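Cillow pond vacuum, one season in

Last updated: September

Quick one before I go and net the leaves off. Several of you asked at the Lencombe open day whether I'd keep the Cillow or send it back. Keeping it. With moans. Here they are in the order I think of them.

Paid £141 from Naidu, the aquatics place out past Brekimcombe on the Lencombe road. Came in one box, no dents, all the bits there. Instructions are one folded sheet, tiny print, mostly warnings about not sucking up petrol. Assembly took me one cup of tea. Motor head drops on the drum, two clips, hose twists in, tubes push together. If you've put a household wet vac together you've done this.

What I'm using it on. Main pond, block built and fibreglassed, bottom drain that works when it feels like it. And the quarantine tank in the shed, 441 gallons, flat bottom, no drain at all, which was the real reason for buying. Siphoning that with a length of old hose was killing my back and I'd swallowed enough of it over the years.

Suction first. Good. Better than the one I borrowed off Spyros Grgić last spring, which he swears by, and which I thought was a bit asthmatic. The Cillow lifts settled muck off the bottom without me having to go over the same patch again and again. Mulm, uneaten pellets, the grey fluffy stuff, all straight up the tube. Blanket weed is another matter. It goes in, wraps round the inside of the nozzle, and then you're stood there picking it out with your fingers. Spyros says twist the head as you go. I twist. Still blocks. Pull the weed out by hand first, with a stick, and vacuum after.

Small gravel: don't. I've got none in the pond, haven't had for years, but there's a bit round the lily basket and some went up. Rattled about something horrible. No damage I can find.

It's a single chamber machine so it fills, stops, drains, starts again. You'll know the sort. Fills quick in shallow water, a lot slower at the deep end where it's lifting further. Draining is the slow part and this is my biggest moan. The outlet hose is thin and it has to run downhill properly or it sulks. I had it going slightly uphill over the path to the veg bed the first time and it just sat there half full with a puddle spreading out from the flap. Propped the drum up on two blocks, fine after that. Should of read the sheet.

If you can stretch to a twin chamber one, the sort that sucks and empties at once, and your pond is big, do that. For me the stop and start is alright. Gives the fish a breather as well, and I use the gap to look at what I'm doing.

Hose. The suction hose is stiff. Really stiff. On a cold morning it has a mind of its own and wants to be back in the coil it was shipped in. Leave it laid out on the patio in the sun for a while before you start, helps a lot. Outlet hose is soft and kinks if you look at it. The mains lead is nearly 10 metres, best thing about it, reaches the far corner without me running an extension over wet grass. Plugged into an RCD, obviously. Please.

Tubes are clear at one joint so you can see what's going past. Very useful! More than I expected. You see the water turn from brown to clean and know to move on. It's also how I noticed I'd nearly had a small goldfish (don't ask, came in with some plants). Koi of any size just get out of the way. Mine now come over and mouth at the tube, the big chagoi especially, daft animal. The wide head has a slot a bitten off pellet wouldn't fit through so nothing bigger than fry is at risk there. With the plain round end be careful.

Noise. Loud. Loud as any wet vac. I do it at ten in the morning, never earlier, and next door have been fine. The fish don't seem bothered by it once the drum's stood on a bit of carpet and not on the coping, where it buzzes right through the wall.
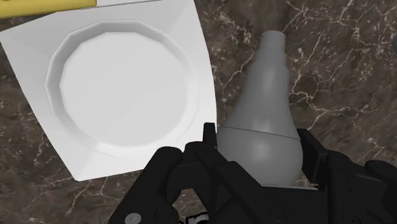

Checking what comes out is the bit hardly anyone bothers with and I'd say it's half the point of owning a pond vac. I catch a jugful off the outlet hose now and then before it all goes on the borders. Asuka Hosoda got me into this, she does it with her quarantine tank after every new fish and has caught a couple of problems early. You're after colour, smell, any bits of snail, anything wriggling. Don't look in a bucket, you can't see a thing in a black bucket. Pour a little into something white and deep enough that it won't slop, a square dish like that one with the wide rim and the round well down the middle is ideal, flat floor to it so the bits settle out evenly and you can put a lens over them. White against a dark worktop, and good light. Leave it to stand, then look. Keep it for pond use only, goes without saying, and wash it seperately from the dinner things.

Where was I. The bag. You get a mesh debris bag which ties over the outlet so the solids stay put and the water runs back. I do not run water back. Vacuum counts as my water change, it goes on the roses, fresh dechlorinated goes in. But if you're on a meter and you want to return it, the bag supplied is too coarse. Fine muck goes straight through and you've stirred up the pond for nothing. Padmavathi Thevar uses a pair of old tights over the end of hers and says it's far better. Haven't tried. Believe her though.

While on water changes. Watch how much you're taking out! It's very easy to get carried away, there's something satisfying about a clean floor, and in the small tank you can drop the level a good way before you notice. I put a strip of tape on the wall of the tank as a stop line. Level hits tape, vac goes off, whatever's left can wait for next time. And don't go mad on a pond that hasn't been touched in years, you'll stir up all sorts, do a section and leave it and come back.

Attachments. Four heads of varying usefulness. Wide one for flat floors, very good. Narrow crevice one for corners and behind the return pipe, good. A brush head which I used once, bristles too soft for algae on fibreglass and too wide for anything else. And the round one. They all push fit and the narrow one drops off if you knock it. Lost it at the deep end the second time out and spent ages with the pan net getting it back. Bit of waterproof tape round the joint now. Shouldn't need to at this price but there you go.

Drum is a decent size, wheels are rubbish. Small hard castors, fine on slabs, useless on grass or gravel. I carry it. When it's empty that's no trouble. Full, forget it, do not try to lift it, let it drain where it stands. Balakrishnan Namboodiri has strapped his to a sack truck and I might copy that over winter.

Cleaning the thing. Rinse after every use or it stinks. I mean it. Left it once with an inch in the bottom over a warm few days and the smell when I popped the clips, well. The foam filter under the motor comes out easy and rinses under the tap. Dries slowly. I bought a spare from Naidu so I can swap. The float that cuts the suction when full can stick if there's weed round it, give it a poke. Mine's stuck twice. Both times you hear the motor note change so you'd know.

And if you've a quarantine tank and a main pond, same as me, do disinfect the tubes and head between the two. Or get a second hose. Divya Kurian has one hose for each with coloured tape on, and won't let anybody swap them, quite right. I do quarantine last and then soak everything. No point isolating a fish for weeks then sharing its muck with the rest by vacuum.

Support. Had one email exchange with the shop over a missing rubber washer, which wasn't missing, it was stuck to the inside of the box lid. They were polite about it. Guarantee is 3 years if you register and they do make you register, so dig out the receipt. Spares seem to be in stock, I looked, heads and hoses and foam anyway. Couldn't find the clips. The clips are the part I'd expect to go, they're thin.

Would I recomend it. Small to middling pond, or a tank with no drain, yes. Big deep pond with a lot of weed, no, spend more. If your bottom drain works properly you might only want one twice a year, in which case borrow one. Lots of us in the club have one sat in a shed doing nothing.

Things I'd change if Cillow are reading: fatter outlet hose, proper wheels, bag with a finer mesh, heads that lock on.

Mine's going away once the leaves are down, after one last go round. Drained, dry, foam out, hose hung up in a big loop so it doesn't set in a coil again. If anyone's found a softer suction hose that fits the same collar let me know, the standard ones from the DIY place are a hair too wide and I've already bought the wrong one.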